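## Student Robotics Project Enters Its Second Term

The Keltmont School of Applied Technology is pleased to report that the Tabletop Manipulation Project, open to students in the second and third years of the engineering program, has been renewed for the coming term. The project began as an after-hours club and was accepted last spring as a credit-bearing elective. It meets in the upper laboratory of the Quinlan Building each Wednesday, with open bench hours until 8:30 p.m. for teams that have completed the safety briefing.

The elective is led by Dr. Mirsad Ionescu of the Department of Mechanical Engineering, with laboratory supervision by Bujar Softić. Enrollment is limited to 13 students, a figure set by the number of bench hours the laboratory can offer. Students work in small teams and share one robotic arm, which is reserved through the department's booking page. Teams are reminded that unused reservations should be released by noon on the day before the session.

### What the students are doing

The work concerns a problem that is simple to state. A robotic arm is given an ordinary instruction, such as placing an object in a bin or closing a drawer, and is expected to carry it out on a table where several other objects are also present. Most students arrive with some experience of programming an arm to repeat a fixed path. Very few have worked with an arm that must cope with a banana that has been moved a few inches since the last attempt.

During the first half of the term, each team writes a set of instructions in plain English and then demonstrates every one of them by guiding the arm by hand controller. The demonstrations are recorded and used to train a control program, which the team then tests on the same table. In the second half, teams exchange instructions and test their programs on tasks written by their classmates. Last term's group recorded up to 3,000 demonstrations in this way, and the collection has been kept for the use of incoming students.

Dr. Ionescu has asked that particular attention be paid this term to the writing of the instructions themselves. Several of last term's tasks proved difficult to score because the wording allowed more than one reading. "Put the cube away" was understood by one team to mean the drawer and by another to mean the bin, and both teams had trained their programs accordingly. The project handbook now includes a short section on naming objects and locations, and each instruction must be read and approved by a second team before recording begins.

The revised handbook also sets out how a trial is to be scored. A task counts as complete only when the object is at rest in the stated place and the gripper has released it. Partial results are to be entered in the log with a brief note. Mr. Softić reviews the logs at the end of each session and returns them by the following morning.

### The bench and its objects

The objects used in the project have been chosen to give the gripper a range of shapes to deal with – a cube, a curved item, a flat item with a rim, a drawer with a handle. None of them is costly, and students may propose additions. Proposals should be made in writing and should state what the new object would allow a team to test that the present objects do not. An item must fit on the tabletop, must not be breakable, and must not weigh more than 200 grams if it is to be lifted.
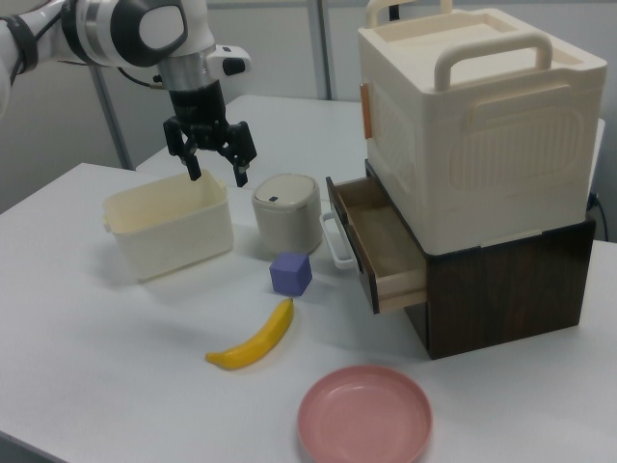
*The project's arm above the cream bin, with the foam cube, toy banana, pink plate and open drawer on the same table.*

The drawer remains the most demanding part of the course. Pulling it open requires the gripper to meet the handle at a suitable angle and to keep its hold over the full travel, and small errors at the start tend to grow. Teams are advised to begin with the bin tasks and to move to the drawer only after their results with the cube are steady.

### Spring meeting at Kasholm

The School has accepted an invitation to send 4 students to the regional student robotics meeting at Kasholm in April. The meeting includes a tabletop event in which visiting teams are given an unfamiliar set of objects and one hour to prepare. Places will be offered on the basis of the mid-term logs and a short interview with the instructors. Travel will be paid by the School. Students who are not selected may attend as observers at their own expense, and a shared bus will be arranged with the Plirkmont campus if there is enough interest.

### How to apply

Applications for the elective are accepted through the end of January. Applicants should have completed the introductory programming course or its equivalent. Earlier experience with robotics is welcome – it is not required. The application consists of a one-page statement of interest and the name of one faculty member who is familiar with the student's work.

Completed applications may be left at the department office or handed to Mr. Softić during open bench hours. Current students who wish to continue for a second term need not submit a new statement, but should confirm their intention with Dr. Ionescu before the first meeting.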